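Getting your gripper to pick up the egg and leave the plate alone

I've had the same question in my inbox three times since August, so I'm writing it up properly. It goes something like this: "My pick works great when the object is alone on the counter. Put a plate next to it and the gripper goes for the plate, or whacks the rim on the way down, or just refuses to plan. What did you change?"

What I changed was the order of things, mostly. I'll go through it the way I'd set it up again from scratch. I'm assuming you already have a simulated kitchen, an arm that moves when you tell it to, a parallel gripper with a camera on the wrist, and some sort of segmentation mask per object. I use Bodari for the planning side and a small pile of Python for the rest. If you use something else the names will be different but the steps should carry over fine.

Before you start

Turn off anything random. I mean it – lighting, textures, object placement, the lot. You want the same counter every single time until the pick works, and then you can let the chaos back in. Save the starting state to a file and load it at the top of your script. I lost most of an evening once chasing a bug that was really just the spoon landing somewhere new on each reset.

Also check that your camera and your gripper agree about where they are. Put the gripper at a known spot, project the fingertip positions into the wrist view, and draw two dots. If the dots sit on the fingertips, great, carry on. If they're off to the side, stop and fix your transform, because nothing after this will make sense.

Step 1: Get the mask, then shrink it

Ask your segmentation for the target object only. In a simulator you can cheat and read the ground truth mask, and I'd say go ahead and cheat at first! You can swap in a real detector later.

Now shrink the mask by a few pixels all around. Depth values right at the border of an object are a mix of the object and whatever is behind it, and when the egg is touching the plate that mix gives you a little bridge of points running from one to the other. My old code took that bridge, decided the egg and the plate were one big thing, and computed a center somewhere near the rim. The gripper then very confidently closed on nothing useful.

Two passes of erosion with a small kernel was plenty for me. If your object is tiny in the view, use one.

Step 2: Fit a shape you can reason about

Turn the leftover pixels into points, throw out anything below counter height plus a small margin, and fit an ellipsoid. You get a center, three axes, and an orientation. For an egg this is almost too easy, but don't skip it and go straight to a bounding box. A box lined up with the world axes will tell you an egg lying diagonally is a lot wider than it is, and then your planner will say it can't fit the fingers around it.

You want the long axis, flattened down onto the counter. Call that direction "along." The direction at ninety degrees to it, also flat, is "across." The fingers should close in the across direction. That's the first guess at the grasp.

One warning: the mesh you loaded may be rougher than it looks. If the shading on yours has a jagged step in it, look at the collision mesh separately from the visual one. They're often different files, and the planner cares about the collision one.

Step 3: Make a handful of candidates

Take the first guess and rotate it around the vertical in small steps, both ways. I use 15 degree steps out to 45, so seven candidates in all. For each one, place the open fingers on either side of the center and lift the whole thing straight up by a hand's height to get a pregrasp pose. Keep the fingers wide open at this stage. You can always close them partway later if the space is tight, but start wide.
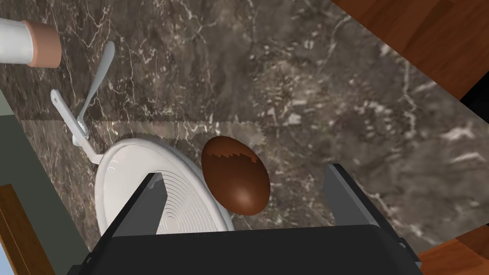

Wrist view with the fingers open and the egg between them, up against the edge of the plate.

With the egg where it is in that view, a lot of candidates are going to be in trouble on the plate side. The left finger has the plate under it, so "straight down to the counter" isn't on offer over there. This is the part where my original script fell over, because it treated the fingertips as two points that both had to reach the same low height above the countertop.

Step 4: Score against everything else

For every candidate, sweep the two finger shapes from the pregrasp down to the grasp and ask how close they get to any object that isn't the target. I keep the smallest distance. Then the score is just:

score = clearance_weight * min_distance - turn_weight * angle_from_across

That's it. Clearance is good, turning away from the nice across direction is bad. Anything with a negative distance (so, a collision) gets tossed before scoring. Start with the two weights so that a centimeter of clearance is worth about as much as 15 degrees of turning, and fiddle from there.

Please don't forget the long skinny stuff. The spatula and the other utensil are well away from the egg in my layout, but the body of the gripper is big, and if you only sweep the fingers you'll miss a palm that comes down on a handle. Đạt Kiều pointed this out to me after reading my first version and he was completely right. Sweep the palm too. It costs nearly nothing.

Step 5: Let the height float

Instead of one fixed grasp height, try several. Begin at the egg's middle and go up in small steps, and stop before you reach the upper third, where the sides curve in too much and the fingers would squeeze it downward and out. For each height, redo the sweep from Step 4.

On my counter this was the fix that mattered most. Raise the grasp by a little and the plate-side finger clears the raised rim, while both pads still have a decent bit of egg to hold. Before I let the height float, the planner accepted 68 percent of my saved layouts. Afterward it accepted 82 percent, same layouts, same weights. The rest were ones where the egg was jammed against something on both sides, and those need a nudge first (that's a different post, and I haven't written it).

Step 6: Go down slowly and check once

Move to the pregrasp with your normal planner. For the last stretch switch to a straight Cartesian move at a low speed. Halfway down, grab one more wrist frame and redo Steps 1 and 2. If the new center has moved by more than a couple of millimeters from the old one, shift the target by the difference and keep going. If it has moved by a lot, back up and start over.

I tried checking on every frame and it made things worse. The closer the camera gets, the more the fingers cover the object, and the fit starts wandering. One check is a good compromise. Sơn Châu does two on his setup with a wider lens, so try it if you have the view for it.

Step 7: Close by force, with a ceiling

Close until you feel contact on both pads, then add a small amount and hold. Put a hard upper limit on it. In simulation an egg won't crack, so you won't notice that you're crushing it, but you'll see it pop out of the fingers like a bar of soap when the physics gets upset. If that happens, lower the limit first, and then look at your friction settings. Mine shipped with friction so low that nothing rounded could be held at all.

Lift straight up a few centimeters, wait a moment, and compare the distance between the fingers with the width from your ellipsoid. Close match, you've got it. Fingers shut all the way, you don't.

When it doesn't work

Gripper lines up ninety degrees wrong: you've swapped along and across. I do this every time I move the code to a new arm.

Every candidate gets rejected: check whether the countertop is in your obstacle list with a sensible thickness. If your counter is made of two pieces with a seam between them, one slab can sit a hair higher than the other, and a very strict margin will reject anything near the join.

Planner picks a different grasp on every run: two candidates have nearly the same score. Add a tiny bonus for the one that needs the least wrist motion from where you are.

Fit is all over the place on shiny objects: that's a real camera problem more than a simulated one, but if your depth sensor model includes reflections, switch that part off until the rest is solid.

I've put the scoring function and the sweep code up in the Turnavness folder with the saved layouts, and Thắng Vi is porting it to work without Bodari. If you get it running with something that isn't an egg, let me know what you used for the shape fit. Mugs are next for me and I already know the ellipsoid isn't going to cut it.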